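Can a Machine Do the Mending Yet?

Two instruments, one needle, and a lot of laundry still waiting

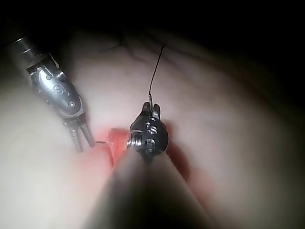

Robotic instruments over a cut in a practice pad. The one with black jaws holds the needle.

By Callum Entwistle
Jan 9, 2018
Reading time: 3 minutes

Print this article | E-mail this article

The question I brought to Preseo was a plain one. If a robotic tool can hold a surgical needle, why can't a machine sew a button on my shirt?

Preseo builds training stations for surgical robots. Its engineers spend their days on stitching, so they seemed like the right people to ask. They were polite about the shirt. Then they told me it was the harder job.

A stitch in a practice pad starts with a lot already settled. The pad stays where it is put. The needle is a known size and the cut is in a known place. In most of this work a person is also at the controls, deciding where each tool goes. The machine steadies the hand and shrinks the movement. It does not choose the stitch.

A shirt comes out of the basket in a heap. Something has to find the front, find the gap where the button was, and hold two layers flat without catching the sleeve. Then comes the thread, which is trouble in any setting. It bends, twists and slips behind things. Cameras lose it against a busy cloth.

Factories have the same problem on a larger scale. Nolteck, which makes work clothes and seat covers, has tried automating its sewing floor twice. The first attempt was dropped. The second is still running, and it handles one job: straight seams on flat pockets. The cell finished 309 pockets in the shift I watched. An operator stood by for all of it and stepped in 21 times, mostly to pull apart two pieces of cloth that had been picked up as one.

Collars, cuffs and repairs are still done by people. The plant manager expects that to be true for a good while. She would be happy with a machine that could load the cloth.

At home the picture is thinner. The Nuster, a folding machine shown to buyers last June, takes shirts and towels one at a time, and you have to clip them in yourself. It does not sew, and it will not take socks. The price is $1,898. I timed myself against it with a load of towels and won, though my stacks were worse.

Sugden, a small repair shop two streets from my house, charges $2 to replace a button. The woman at the counter did mine while I waited. She threaded the needle without her glasses and talked to another customer the whole time.

Preseo's engineers think some of their work will reach the shop floor. Better ways of tracking thread would help, and so would grippers that can tell when they are pulling too hard. They expect to see it first on costly goods such as car seats and parachutes, where a bad seam is expensive. Household mending is a long way down the list – nobody I spoke to would put a year on it.

My shirt is fine, by the way. The cuff on the other sleeve has started to go.

Get our features by e-mail every month. Sign up for the newsletter.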